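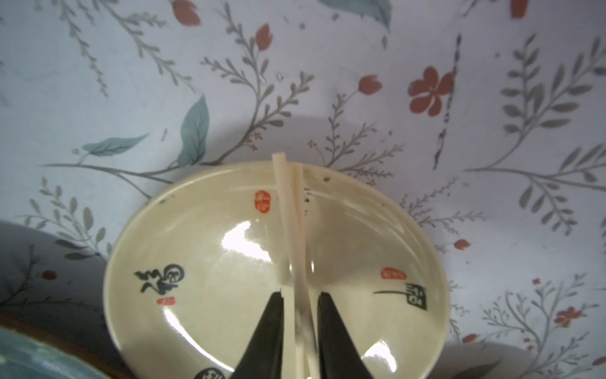 Photo: Firnus Community Kitchen

Call for participants: Gomley Family Table Project

Do you have a dish that only comes out when the whole family is in the house? Is there a recipe in a drawer somewhere, in your grandmother's handwriting, with half the amounts missing and a grease spot over the rest? We would love to hear from you, and we would love it even more if you came and cooked it with us!

The Family Table Project is looking for home cooks from Gomley and the towns nearby to help us put together a book of everyday family recipes and the stories that go with them. You don't have to be a great cook (several of us are not), and you don't have to have lived here long. Soups, dumplings, pickles, noodles, Sunday roasts, the odd casserole your aunt brought to every funeral: all of it is welcome, from any part of the world your people came from.

What we ask of you

You would come to our kitchen on Kamel Street for two afternoons in March. On the first one we sit down with coffee and talk through your recipe while somebody takes notes. On the second you cook it, at your own speed, with one of us beside you measuring all those handfuls and pinches. After that we write it up and send it to you, and nothing goes to the printer until you have read it and told us what we got wrong.

We also ask for a short piece about the dish, up to 879 words, which is the most that fits across two pages in the layout we have. If writing isn't your thing, tell it to us out loud and we will type it.

What you get

Groceries are on us, and so is your bus fare. Each cook receives 6 copies of the finished book, and there will be a supper for everyone and their families when it is done. We plan to print 1,000 copies, with a good stack of them going to the library and the schools.

Who can take part

Anyone 18 or older. Younger cooks are very welcome with a parent or grandparent, and pairs are a delight to have in the kitchen. Please tell us about allergies, and whether you would like to do your talking in a language other than English so we can find the right person to sit with you.

How to apply

Send a few lines about yourself and your dish to Keisha Schumacher at the Firnus Community Kitchen, or drop a note at the front desk. There is no form. A phone number and the best time to call are plenty, and Keisha will call you back for a chat.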